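4.2 Small accessories on cloth

Of all the task families we tried with the GenRobot hand-held gripper kit, jewelry sorting was the one we kept coming back to. Beads roll, bangles reflect, and a hair tie gives way under the pads in a manner no rigid block does. The kit records from cameras on the grippers themselves, so the operator works at a normal table with both hands and needs very little setup. In our review this was its best feature — new operators were collecting usable demonstrations on their first morning. We kept 339 of them for this task, with bracelets, bangles and hair accessories laid out on a cloth-covered table (Figure 3).
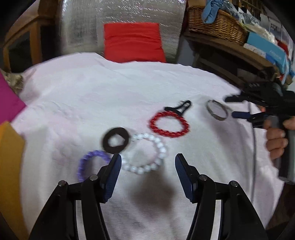
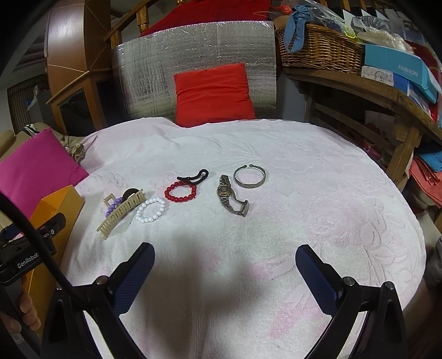
Figure 3. Gripper views of the accessory task, with beaded bracelets in both layouts and a wristwatch added in the second.

Marisol Cáceres, commenting on a draft of this section, felt that we had been too generous about the pads: a textured surface holds a string of beads very well, but a thin bangle asks for a more careful approach angle, and she would like the vendor to offer a narrower fingertip. We agree, and have put the request to GenRobot. Even so, the training set came together with real ease, and a policy trained on it completed 71 percent of held-out trials, a result we were delighted to see from such light equipment.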